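Trakel通信 > 住まいの便り > ごみと片づけ

丸いごみ箱と、壁のフックと、袋のかけ方について

2023年8月2日

Trakelに住んでいる皆さま、こんにちは。今号の「住まいの便り」は、ごみ箱の袋の話を書きます。前の号では窓の掃除について書きましたところ、「もっと小さい話でもよい」というお便りをいただきましたので、とても小さい話にいたしました。

私は日本語を大人になってから習いましたので、掃除の言葉にはまだ弱いところがあります。たとえば「袋をかける」「袋をかぶせる」「袋を張る」「袋をはめる」の違いを、長いあいだ考えています。辞書を引きますと、どれも正しいように見えます。同じ階の方に聞きましたら、「うちは『セットする』です」と言われて、考えるものがまた一つ増えました。この文章では、袋を箱の中に入れて縁を外へ折り返すことを「かける」、たるみを取るために両側から引くことを「張る」と書きます。おかしいところがありましたら、どうぞ編集の箱に紙を入れてください。

さて、Trakelの共用の部屋には、白くて丸いごみ箱が置いてあります。ふたはありません。四角いごみ箱から丸いごみ箱に替えましたのは去年の11月です。四角いものは角のところに袋が引っかかって、よく破れました。丸いものは角がありませんから破れにくいのですが、そのかわり、袋が回ります。ごみを上から押したときに、袋が少しずつ回りながら中へ落ちていくのです。朝に見たときはきれいに折り返してあった縁が、夕方には半分、箱の中に入っている。そういうことが何度もありました。

この「落ちる」という問題について、Trakelの掲示板には紙が3枚も貼ってありました。一枚は「袋は深く折り返してください」、もう一枚は「袋を深く折り返しすぎないでください」、最後の一枚には字がなくて、困った顔の絵だけでした。私は三枚目がいちばん好きでしたが、掲示板を整理したときに、ほかの二枚といっしょにはずしました。絵のほうは、いまは私の机の引き出しにあります。描いた方がいらっしゃいましたら、お返しします。

壁のほうには、白いフックが一つ付いています。粘着で貼る、プラスチックの小さなものです。ここに黒い袋の首のところをねじって結び、引っかけてあります。私の故郷のTrirnachという町では、台所の戸の裏に古い布の袋を下げて、その中に使える袋をためておく家が多くありました。祖母の家では、その布の袋が戸よりも重そうに見えました。ですから壁に袋が下がっているのを見ますと、私は少し安心した気持ちになります。日本に来てから、袋を三角に小さくたたんで引き出しに入れる方法も教えていただきましたが、三角の最後のところを中に差し込むのが、私の指にはむずかしいです。

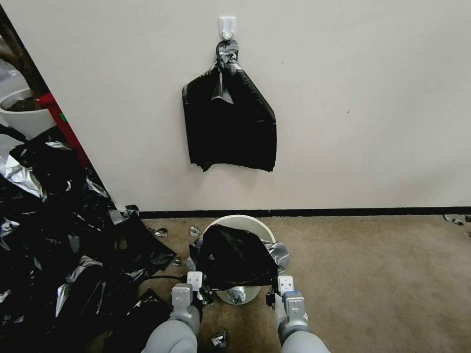 袋を選ぶこと

いま使っているのは、外が黒、内が銀色の袋です。Onishiという日用品の店で、10枚入りを457円で買っています。Onishiは駅の裏の坂をのぼって、二つ目の角にあります。看板の字がうすくなっていますので、はじめて行かれる方は、店の前にほうきが立ててあるところを目じるしにしてください。

黒いだけの袋もありますし、透明なものもあります。銀色の入った袋を選んだ理由は、はじめは何もありませんでした。店の棚に、ほかの種類がなかったのです。しかし使ってみますと、表と裏がすぐにわかります。黒いだけの袋は、裏返しになっていても気がつきません。裏返しで困ることは特にないのですけれども、縫い目のような、底の閉じたところの余りが内側に来ますと、紙くずがそこにたまって、袋を引き出すときに残ります。

それから、折り返したときに内側の銀色が箱の縁に出ますので、どこまで折ってあるか、離れたところからでも見えます。銀色の輪が一周していれば、よくかかっています。どこかで輪が切れて黒くなっていれば、そこが落ちかけているところです。これは私が発見したように書いていますが、先に気がついたのは、夜に掃除機をかけてくださっている二階の方です。

困ったこともあります。銀色のところは、しわになると細かい折り目がたくさんついて、元にもどりません。一度丸めた袋をひろげて使おうとしますと、がさがさと大きな音がします。夜の11時より後に袋を替えるのは、なるべくおやめください。私の部屋は共用の部屋の隣ですので、音で袋の種類がわかるようになってしまいました。

袋の大きさについて、よく質問があります。箱の口のまわりを巻尺ではかり、その半分より手のひら一つ分ひろい袋を選んでいます。巻尺のない方は、ひもで一周はかって、二つに折って、袋の横に当ててみてください。ちょうど同じ幅の袋は、かけるときにとても固くて、縁がすぐに裂けます。反対に、ひろすぎる袋は、どんなに引いてもたるみます。大は小を兼ねるということわざを習ったとき、私はよいことわざだと思いましたが、袋については少し疑っています。

袋のかけ方

ここからは、かけ方の順番を書きます。すでに上手な方は、次の見出しまで飛ばしてくださってかまいません。

はじめに、箱を壁の近くの、平らなところに置きます。共用の部屋の床はベージュのカーペットですから、箱は床の上であまり滑りません。台所のタイルの上でしたら、片足のつま先で箱の下を軽く押さえてください。膝ではさむ方もいらっしゃいますが、腰を痛めますので、おすすめはしません。

つぎに、袋の口をひらきます。新しい袋は口がぴったりくっついていて、どちらが口でどちらが底か、わからないことがあります。私はいつも、まちがったほうを指でこすり、長いあいだがんばって、それから反対側をこすります。冬は指が乾いていますから、もっと長くかかります。ぬれた布巾を少しさわってからこすると、早くひらきます。なめるのはやめましょう、と紙に書いたことがありますが、失礼だというご意見をいただき、はずしました。

口がひらきましたら、腕を袋の中に入れて、底まで空気を通します。両手で口を持って、上から下へ一度大きく振る方法もあります。こちらのほうが早いのですが、まわりに軽いものがあると飛びます。レシートや、糸くずや、お菓子の包み紙などです。私は一度、振ったときに棚の上の切手を飛ばして、その切手はいまも見つかっていません。

それから、袋を箱の上にのせて、真ん中を手で押し下げます。このとき、袋の底が箱の底まで届いていることが大事です。口のところだけきれいに折っても、底が途中で浮いていますと、ごみが入ったときに袋ぜんたいが下へ引かれて、縁が箱の中に落ちます。朝きれいで夕方落ちている、という問題の半分くらいは、これが原因だと私は思っています。手を入れて、底を丸くなでるようにしてください。

最後に、縁を外へ折り返します。左と右を同時に持って、箱の口の上で左右に引き、張ってから下へおろします。片側だけ先におろしてしまうと、もう片側を引いたときに、先におろしたほうがはずれます。これを二回、三回とくりかえして、だんだん腹が立ってくるのは、私だけではないと思います。両方を同時に、というだけで、ずいぶん違います。手前がぴんと張っていて、真ん中が少し箱の中へ下がっているくらいが、ちょうどよいです。太鼓のように全部を張ってしまうと、ごみがのるだけで、入っていきません。 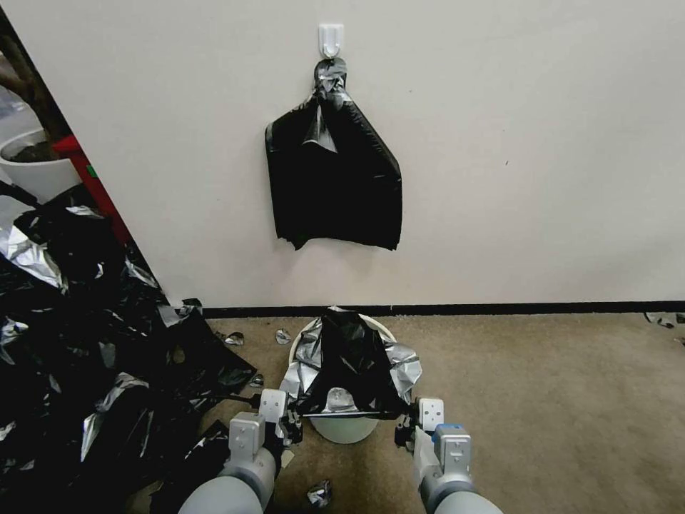 両側を持って、手前を張ったところ。壁のフックには黒い袋。

張ったあとで、縁に指を一本入れて、一周まわしてみてください。指が止まるところがあれば、そこに袋が重なっています。重なったところを少しずらして、余りを後ろ、つまり壁の側に集めます。壁の側は人から見えませんし、手も当たりませんから、余りがあっても落ちにくいです。余ったところを小さく結んで止める方もいらっしゃいます。結ぶと確かに落ちませんが、出すときにほどくのがたいへんです。固く結んであった袋を、私ははさみで切ったことがあります。切ったところから裂けました。

袋の下に、次の袋をたたんで入れておく方法も試しました。替えるときに便利だと、ある雑誌にありました。便利でしたけれども、下に袋があることを知らない方が新しい袋を上から持ってきて、いつの間にか箱の底が袋でふわふわになっていました。いまはやめています。

フックのこと

壁に袋を下げるフックは、Grendisという金物の通信販売で、6個入りのものを買いました。一つを共用の部屋に使い、残りは台所と洗面所に貼りました。粘着のものは、貼る前に壁をふいて、よく乾かすことと説明の紙に書いてあります。私は説明の紙をよく読むほうです。日本語の勉強になりますので、洗剤の裏の字も、電池の箱の字も読みます。「強く押しつけて三十秒」と書いてありましたから、声に出して三十まで数えました。ちょうど入ってきた方に、何をしているのですかと聞かれました。

高さについては、二つの意見がありました。低いところに付ければ、子どもでも手が届きます。高いところに付ければ、下がっている袋が床に着きません。話し合って、袋の下の端が床から離れる高さにしました。白い壁に白いフックですので、袋を下げていないときには、フックがあまり目に入りません。はずした袋をもどすときに、手で壁をさがしている方を見たことがあります。色のついたフックにすればよかったかもしれませんが、説明の紙には、はがすときは下へゆっくり引くこと、と少しこわい字で書いてありましたので、まだはがしていません。

袋を下げるときは、上をねじってから結び、その首をフックにかけます。ねじらないで、袋の口をそのままかけると、袋が横に広がって、ドアの風で動きます。ねじって結んだものは、風があってもあまり動きません。結び目は一つで十分です。重いものは入れないでください。空のびん、電池、本などを入れて下げますと、フックが袋といっしょに落ちます。台所のフックは、そのようにして一つ、もう落ちました。夜中でしたので、たいへん驚きました。

床に落ちる小さいもの

袋の内側の銀色のところは、裂けると、小さいかけらになります。カーペットの上の銀色の小さなかけらは、よく光りますから見つけやすいのですが、見つけやすいことと取りやすいことは別です。掃除機で吸いますと、ときどきカーペットの毛の間に平らに入ってしまい、吸えません。指でつまむのも、爪の短い方にはむずかしいです。

私のおすすめは、ゴム手袋です。台所用のゴム手袋をはめて、カーペットの上を手前に向かってなでますと、銀色のものも、黒いビニールの切れはしも、髪の毛も、いっしょに集まります。粘着のローラーでもよく取れますが、大きいしわのあるかけらですと、紙がそこで浮いてしまいます。大きいものは先に手で拾い、小さいものをあとでローラー、という順番がよいです。

とくに見ていただきたいのは、壁の下の黒い幅木のきわです。きわのところは掃除機の口が届きにくく、しかも黒いですから、黒いかけらがあっても目に入りません。古い歯ブラシで手前にかき出します。歯ブラシは、毛が外にひらいてしまったもののほうが、かえって使いやすいです。私は三か月に一本、自分の歯ブラシを掃除用にしています。共用の部屋の掃除道具の棚に、青いひもをつけて下げてありますので、どうぞお使いください。まちがえて歯をみがく方はいないと思いますが、念のためにひもをつけました。

部屋のすみ、壁の角のところも同じです。黒と銀のシートがひろげたまま重なって山になりますと、その下に何があるか見えません。山にしておく時間が長いほど、しわも増えます。たたむときは、まず一枚を引き出して、端と端を合わせ、手のひらで空気を出してから半分、また半分にします。銀色の面は滑りますから、黒い面を外にして折ると、重ねたときに崩れません。完全に平らにしようとしなくてもよいです。私は完全にしようとして、一枚に十五分かけたことがあり、そのあいだにお茶がさめました。

コードがあるところでは、シートを引くときに、いっしょに引っかけないように注意してください。黒いコードと黒いシートは、重なるとほんとうに見分けにくいです。引く前に一度手でさわって、固いものがないか確かめます。

植木の鉢のまわり

壁の向こう側に、白い鉢の木があります。この木の名前を、いろいろな方に聞いているのですが、まだ決まりません。三人に聞いて、三つの答えをいただきました。幹が斜めにのびていて、私はそこが好きです。

鉢の土に、紙くずや小さいごみが入っていることがあります。ごみ箱に向かって投げたものが、それたのだと思います。投げないでください、と書くのはかんたんですけれども、私も投げたことがありますので、強くは書けません。入らなかったときは拾う、ということにしましょう。土の上に落ちたものは、水をやる前に拾ってください。水をやったあとですと、紙が土にくっついて、はがすときに土もいっしょに取れてしまいます。

水は、土の表面がすっかり乾いたときにやっています。夏のあいだは早く乾きます。水をやった方は、そばのメモに丸を書いてください。丸がないと、次の方がまた水をやって、木がおぼれます。「木がおぼれる」という言い方は日本語ではしないと注意されましたが、「根腐れ」という言葉はどうも好きになれませんので、ここではおぼれると書きます。

お金のこと

この半年に、共用の部屋の袋とフックとローラーの紙で、合わせて3871円を使いました。前の半年より少なくなりました。裂けて捨てる袋が減ったことが大きいと思います。レシートは、玄関の棚の茶色の封筒に入れてあります。見たい方は、いつでもごらんください。Onishiのレシートは字がすぐにうすくなりますので、裏に鉛筆で金額を写しておきました。私の7は、日本の1に見えるそうです。横に短い線が入っているほうが7です。

お便りから

「ごみ箱の袋を替えるのは、いっぱいになってからですか、いっぱいになる前ですか」というお便りがありました。八分目で替えてください。いっぱいになってから口を結ぼうとしますと、結ぶところが足りません。足りないのに無理に引っぱると、銀色の内側から先に裂けます。八分目がどこかわからないときは、上に手を置いて、手首が縁にさわるくらいとお考えください。手の大きい方は、もう少し早めにお願いします。

「壁に下げてある袋は、使ってもよいのですか」というお便りもありました。使ってください。ただし最後の一枚を使った方は、棚の新しい包みをあけて、次の一枚を下げておいてください。包みが棚にないときは、掲示板に「ふくろ」とひらがなで書いていただければ、私がOnishiへ行きます。漢字で書いてくださってもよいのですが、前に「袋」と「装」をまちがえて読んで、店の前でしばらく考えこんだことがあります。

「丸いごみ箱をやめて、袋を直接フックに下げればよいのではないですか」というご意見は、私も考えました。三日だけ、自分の部屋で試してみました。口がすぼまっていて、ごみを入れるたびに片手でひらかなければなりません。両手に何か持っているときは、何も捨てられません。やはり箱は箱として必要だと思いました。軽いもの、たとえば洗ってかわかした包み紙だけを入れるなら、フックだけでもできます。

次の号の「住まいの便り」では、ぞうきんの干し方を書く予定です。洗面所のフックに二枚重ねて干してある方、裏側がいつまでもかわきませんので、それまでのあいだ、少しだけずらして干してくださると助かります。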